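Home | Vacancies | Notices | Contact

Weekend playroom assistant, Statstead Community Hall

We need one person to help run the under-fives playroom on Saturday and Sunday mornings. The post is for 6 hours a week and starts in June. Pay is £132 a week.

You will set out and put away toys, sign families in and serve squash and toast. Up to 20 children attend each session. Experience with small children is needed, and a first aid certificate is useful. We will pay for the background check.

To apply, send a one-page letter to Akosua Opoku at the hall office by May 28, 2025. Interviews will be held at the hall.

Comments

Marilou Magbanua: Is term time only possible?

Hall office: Sorry, no. The playroom stays open in the holidays.

Kwofie: Applied in April for the last one, can I use the same letter?

Hall office: Yes, but please put a new date on it.

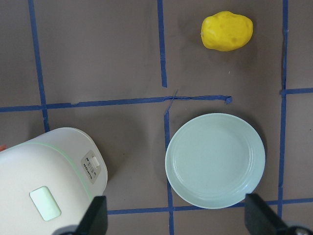 Yellow toy potato and pale mint-blue plate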